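Patch notes are part of the product

The 3.14 update for the Vesaven handheld weighs in at 888 MB. Its published changelog is one line long: "various fixes and optimisations." Anyone on a capped rural connection is being asked to spend a fair slice of a monthly allowance on a description that would fit any update ever shipped.

Vendors usually defend this on security grounds. The argument holds for unpatched exploits and for very little else. A change to the fan curve is not an exploit. Neither is a revised suspend timer, a different default colour profile or a rewritten Bluetooth stack. All of these alter how the unit behaves, and all of them end up documented anyway, by hobbyists comparing file hashes between builds.

Réjean Chisholm, who maintains one such comparison for the Rovmont dock, logged 4 undocumented changes in the August firmware. One lowered the charging rate when an external display is attached. Owners spent weeks swapping cables and filing warranty claims over behaviour the manufacturer had introduced on purpose. A single sentence in the notes would have closed most of those tickets.

Smaller publishers manage it. Mikuš lists each modified module with the previous and current version numbers, and marks withheld security items as withheld. Rhonda Leclerc's team at Litholm goes further and keeps the old notes online, so a second-hand buyer can read back through the whole history of the machine. 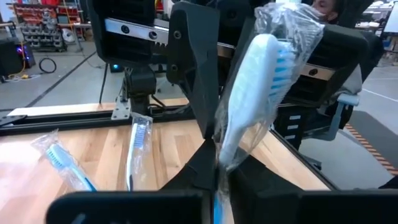 Toothbrush in clear plastic wrapper, white and blue bristles.

A reasonable minimum would be a list of affected components, any changed defaults, known regressions, and whether the update can be rolled back. The engineers already have this information in their commit logs. Publishing it requires an editor and an afternoon. Until that happens I will keep automatic updates switched off, and I'd suggest other owners do the same for anything that isn't flagged as a security release.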